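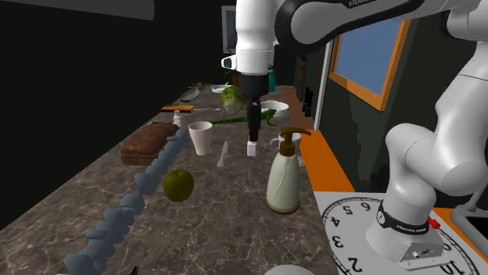
About Carner

Carner tests machines that are meant to do chores. We are a small company in Notthorpe with one question to answer for each customer: can this robot do this job, in this kind of room, often enough to be worth buying? Most of the time the answer today is "some of it." We write down which part.

Our customers are appliance makers, care home operators, a hotel group, and a few workshops that want help with packing and sorting. They come to us before they spend money, or after they have spent it and want to know why the arm in the corner is switched off.

How we started

Jhair Salazar founded Carner after several years of fixing packing lines at a bakery supplier in Mimelberg. The lines worked well as long as every box was the same. When the boxes changed, someone had to stand there and feed the machine by hand. He thought a kitchen would be a harder version of the same problem and wanted to find out how much harder.

The first tests were run in a rented unit with a secondhand sink. We now have two rooms in Notthorpe, one laid out like a home kitchen and one like a small shop floor, and a simulation group that works from the Mimelberg office.

What we test

Our home list has 50 chores on it. They include clearing a counter, putting a mug on a shelf, wiping up a spill, loading a dishwasher, folding a towel, and bringing a bottle to someone in a chair. The shop-floor list is shorter and covers bin picking, kitting, labeling, and tidying a bench at the end of a shift.

Every chore is split into steps, and each step is scored by itself. A robot that finds the cup, picks it up, and then drops it at the shelf gets credit for two steps and no credit for the chore. Customers sometimes ask us to soften that. We don't.

Most work begins in simulation. A simulated kitchen costs very little to mess up, and we can fill a counter with bread, fruit, cups, soap, toys, and cutlery in a new arrangement for each run. A standard simulated test is 3,000 runs. If the results are good enough, the chore moves to a real room for 20 supervised trials. Real trials are slow — someone has to reset the room each time, and things break.

The software we use to build the simulated rooms is called Ñahui. We wrote it ourselves. It holds 2,000 household and workshop objects, and we add more when a customer needs something we don't have. Clutter is deliberate. A clean counter with one cup on it says very little about a house where people live.

Where things stand

Picking up a single firm object from a counter is close to solved. An apple, a mug, or a closed bottle gives a two-finger gripper little trouble if there is space around it. Thin things lying flat are harder, and a knife or spoon on a hard surface still causes a large share of our failed runs. Soft things are worse. Towels, plastic bags, and sliced bread all change shape when touched.

Long chores are the main problem. An arm may do each step well and still fail to clear a table, as small errors add up and the machine does not notice that the fork stayed behind. Checking its own work is the skill we would most like to see improve.

On the shop floor the news is better. Parts come in known sizes, lighting stays the same, and a person is usually nearby to sort out a jam. Two of our workshop customers run arms through the evening shift. Neither has let one run overnight without staff in the building.

We do not think a general household robot is ready to be left alone in a home with children or frail adults. We tell customers so in writing. We do think a fixed arm doing three or four kitchen tasks is a fair thing to plan for, and we have helped with two such projects.

How we work

Tests are paid for at a flat rate, agreed before we start. We take no commission from robot makers and we don't sell robots. Reports are in plain language, with failed runs listed first and video available for all real trials.

Visits

The Notthorpe rooms are open to customers and school groups on Thursday afternoons, from 2 p.m. Please book ahead through the contact page and wear closed shoes. Parking is behind the building — the front spaces belong to the tile shop.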